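Bellcombe Robot Cell, Setup and Maintenance Meeting
Minutes, March 14, 2026

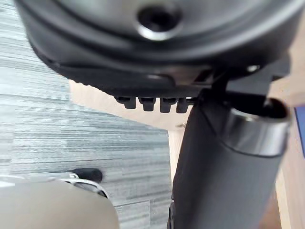 Wrist camera view, left of the column. Black housing with silver-rimmed hole at top, four teeth on the underside, gripper finger at lower left.

Present: cell lead, maintenance tech, two operators (day and late), controls engineer, quality, purchasing for the first half. Taltton joined by phone for items 3 and 4 and dropped off once.
Absent: safety. Comments sent by email and read out under item 6.
Minutes taken by the late operator.

1. Last minutes

Accepted with one change. The January minutes say the wrist camera mount was "fixed." The maintenance tech asked for this to read "tightened." Quality agreed. The mount had been tightened twice before that and we called it fixed both times.

The action on the spare finger pads is still open. Purchasing says the order went in. Nobody at the table had seen pads.

2. State of the cell

The counter on the controller read 2380 cycles at the start of the meeting. The paper log says 1094. The cell lead thinks the controller is counting homing moves and aborted runs as cycles. The controls engineer thinks the paper log is missing most of the late shift. The late operator would like it noted that the late shift fills in the log, and that the sheet has no column for a run that stops halfway and gets restarted, so people do different things with those.

Discussion went on too long. No one could say which number the service interval should be based on, and the manual from Taltton just says "cycles." Until somebody shows otherwise we go by the higher number, meaning the greasing is due now.

Stops since January were mostly the same two kinds. Either the gripper gets close to the housing and the arm faults on contact, or the arm finishes the approach and the operator can see on the camera picture that it is off to one side. The second kind does not raise a fault at all. The arm reports success. The day operator has stopped believing the green light and checks the picture every time.

3. Wrist camera and the approach under the housing

Most of the meeting was on this. The picture at the top of these minutes was up on the screen while we talked.

Taltton's position is that the approach is "within spec" and that the camera calibration is good. Quality asked what the spec is. Taltton said they would send it. They said that in January as well.

Points raised by people in the room:

The finger fills the lower left corner of the view and is out of focus. The camera is set for something farther out than the finger. Taltton says this is normal for a wrist camera and that the software doesn't need a sharp finger. The controls engineer accepts that for the software. It is no help to an operator who is trying to judge by eye how far the finger is from anything. The gripper's metal bracket is in the corner too and takes up more of the view.

The lower part of the column is slightly blurred for the same reason, it is very close. The chrome ring and the bracket higher up are easier to make out. The cell lead wants to use the ring as a visual reference. The maintenance tech is against it on the grounds that it is shiny, and shiny things have caused us trouble before. The rim around the hole at the top has a bright crescent of reflection along its lower edge, and the screw head to the right of it gleams as well. Taltton's vision tool is supposed to ignore highlights. We have asked for a demonstration on our own parts, under our own lights, with us choosing the position. The demo last time was on a matte gray block they brought with them.

The four teeth were suggested as a better reference. They sit side by side with narrow dark gaps between them and have squared-off lower edges, and there is lighter floor behind them so they stand out. Controls engineer likes this. Quality pointed out that the one on the left is slightly smaller and angled, so whoever teaches the feature needs to pick one of the other three or teach all four as a group. Agreed to try the group first. Nobody is promising anything.

The striped carpet in the background. The controls engineer believes the fine streaks confuse the edge finder on some approaches. Taltton does not believe this. It would take very little time to lay a plain mat down and run the approach again, and it was agreed to do so before anyone argues about it further.

There is a small black rounded object on the carpet at lower left, close to the gripper. The maintenance tech asked what it is. No one present knew. It was suggested that it is a part that dropped from somewhere, but there was no agreement on what, and no entry in the log. Maintenance will look for it and compare with the gripper and the housing before anything gets thrown out. If it belongs to neither, we will say so in the next minutes and leave it there.

Taltton offered a new calibration routine. It costs extra. The cell lead said we will consider paying for a calibration once somebody can show us that calibration is the problem. Purchasing was visibly happier after this.

4. Gripper

The finger on the left has been changed once. The old one is in the drawer with a tag on it, and the wear is on the inside face near the tip. Taltton says wear there means the grip force is too high. Tilahun, who sold us the fingers, says wear there means the arm is coming in crooked and dragging. Both told us this in writing and each of them suggested we talk to the other one.

Maintenance would like to settle it without either of them. Plan: mark the inside face of both fingers with layout dye, run 30 approaches at the present force, look at where the dye is gone, then drop the force a step and do it over. If the mark moves, it's force. If it stays where it is, Tilahun has a point. The controls engineer thinks the result may be less clear than that, and said so.

The bracket screws on the gripper are to be checked with a torque wrench before the dye test, and the values written down. "Feels tight" will no longer be accepted as an entry. This was aimed at everybody.

Grip force setting at present: nobody could quote it from memory, and the value on the laminated card does not match the value on the pendant. The card is to come down today. A new one goes up after the dye test, with initials on it.

5. Greasing and cable check

Due now, see item 2. The steps were gone over again because the two shifts have been doing them differently.

Lock out first, then bring the arm to the service position by hand with the brake release. The late shift has been driving it there on the pendant and locking out afterward. That is to stop.
Wipe the old grease from the nipple on joint 2 before putting the gun on.
Follow the amount on the Taltton sheet and stop. Do not pump until it comes out of the seal. We have already paid for one seal.
Look along the camera cable from the wrist to the first clamp, and move the wrist through its full turn while looking. A cable that is fine at rest can still be pinched at the end of the turn.
Clean the camera lens with the cloth from the box. Shop rag has been used. It leaves lint.
Run one approach at reduced speed with a hand on the stop before going back to normal.

The day operator asked how long this is meant to take. The Taltton sheet gives a time that no one in the room has ever managed. We will time it this round and use our own figure from then on.

The Cutivport grease was discussed. It is cheaper and the leaflet says it is equivalent. Purchasing had a sample. Maintenance has asked for the data sheet and compared two lines of it with the current one, and they were different, so "equivalent" is doing a lot of work there. No change of grease for now.

6. Safety comments (by email)

Safety wants the speed limit in teach mode confirmed by measurement. The controls engineer says it is set in software and has been checked. Safety's email anticipated this answer and asks for it to be measured anyway. Agreed.

Safety also asks that nobody lean in past the column to see what the gripper is doing while the arm has power. Both operators say they do not do this. The cell lead asked whether they ever had. The camera picture is there for this purpose, and if it isn't good enough to judge by, stop the arm and lock it out, then look.

7. Software update

Taltton would like to install the new version. Their notes list "improved approach behavior" with no detail. We asked what was improved and the line dropped. When they came back the question was asked again and they said they would find out.

Decision: no update until the dye test and the mat test are finished. If we change the software in the middle we will never know what did what. A full backup is to be taken before any install, and restored once on the bench to prove that it restores. The last backup was a folder with nothing in it.

Actions

Controls engineer: find out what the controller counts as a cycle. Teach the four-tooth feature as a group and save it under a new name, leaving the old program alone. Measure teach mode speed.
Maintenance: grease and cable check. Find and identify the black object. Torque values on the bracket. Dye test with both operators present for at least part of it.
Day operator: plain mat down, repeat the approach, save the camera pictures from both.
Late operator: new log sheet with a column for stopped and restarted runs. Take down the laminated card.
Quality: chase Taltton for the approach spec, in writing, with a copy to purchasing.
Purchasing: delivery date for the finger pads from Tilahun. A date, please.
Cell lead: tell Taltton no to the update and the paid calibration for the time being.

Next meeting when the dye test is done. If it isn't done, there is no point in meeting.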